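Notes on the desktop teardown set, bench 2, Riltden workshop. Kept by Everaldo Araújo. Last changed in April.

This folder is for people who take old office desktops apart for Gido and want the parts named the same way every time. The towers come to us from Holanda on Monday, and the parts which are still good go on to Fisulov. The set has 46 sessions, one folder for each session.

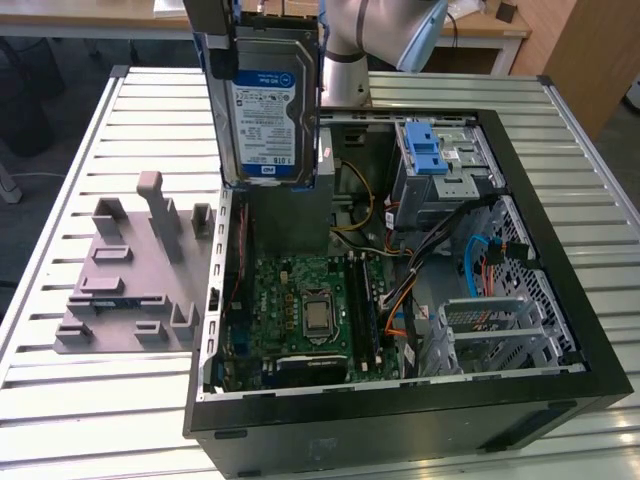 Drives are logged before any other part. Write the maker, the capacity and the size of the drive, in this order, and leave out the serial number. For a drive like the WD Blue 1.0TB, still in its metal caddy, the line is `WD Blue, 1.0TB, 3.5, caddy yes`. If the caddy has no drive in it, write `caddy only`. The processor has its own line, and `cooler no` is used when the metal top is bare in the socket. Please do not write "CPU missing" in this case, we had this mistake in 11 sessions and I had to correct all of them by hand.

## Words we use

- **case**: the tower with its side panel off, lying on its side
- **cage**: the metal holder for optical and storage drives
- **latch**: the plastic piece which frees a drive, often blue
- **PSU**: the power supply
- **card**: anything in an expansion slot
- **rail**: the long metal strip with slots and holes across the case
- **plate**: the flat grey fixture with holders and sockets, on the ribbed wall

Cables are named by colour first, then by use if you are sure of the use. "Blue, data" is good. "Orange" alone is also good. 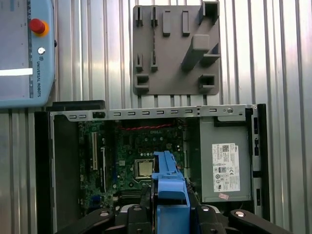 ## Files

| File | What is inside |
|---|---|
| `parts.csv` | one line for each part |
| `cables.csv` | colour, use, both ends if known |
| `notes.txt` | free text, any language |

## Known problems

- Session 31 has no `cables.csv`.
- In the early sessions "cage" and "caddy" are mixed. I corrected the ones I was sure of.
- Screws are not logged.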